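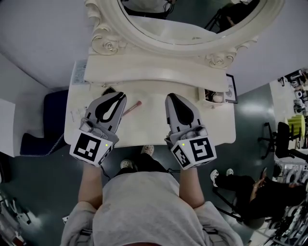 Intercropping beans on steep terraces — anyone tried it above 2,000 meters?

potcombe_hill
We farm a set of old stone terraces on the slope over Potcombe, thin soil, lots of rock, and I'm finally going to put climbing beans in with the corn next season! Zsolt Boros let me walk his rows in October and I came home with a notebook full of ideas. My question is spacing. Do you sow both on the same day or give the corn a head start?

arbenv
Head start, every time. Two weeks at our height, sometimes more if the nights stay cold. Sow them together and the beans pull the young stalks right over. I lost most of a terrace that way and I was picking bent corn out of the wall below until harvest.
Arben Vukčević

Drolness
Got to disagree with Arben. Two weeks is fine in a warm valley, but up here the season is so short that late beans never dry down. I sow same day and use a less pushy bean. Bush types work too, and you can leave them on the outer edge where they help hold the lip of the terrace.

arbenv
Bush beans on the outer edge get hammered by wind on my place. Maybe yours face a kinder way?

Drolness
Southeast, with a big wall behind. So yes, kinder!

wijaya_rows
Love this thread. I keep a plant count, and last year I had 188 bean plants on my longest terrace, sown eight days after the corn. Sort of splits the difference between you two. The corn stood up fine and the beans dried except for a strip in the shade of the wall. Also — put your manure on the uphill side of each row. Rain carries it down to the roots and you waste a lot less of it.

potcombe_hill
Eight days sounds like something I can live with. Wijaya, do you hill up the corn before the beans climb?

wijaya_rows
Yes, once, when it's knee high. Go easy with the hoe, the bean roots are shallow.

Edier
Fix your drains first, whatever you sow. A blocked channel will take the soil and the beans with it.

potcombe_hill
Ha, two of mine are blocked right now. I'll do those this week, then try half the terraces Arben's way and half at eight days. Will post how the rows look once the corn is up!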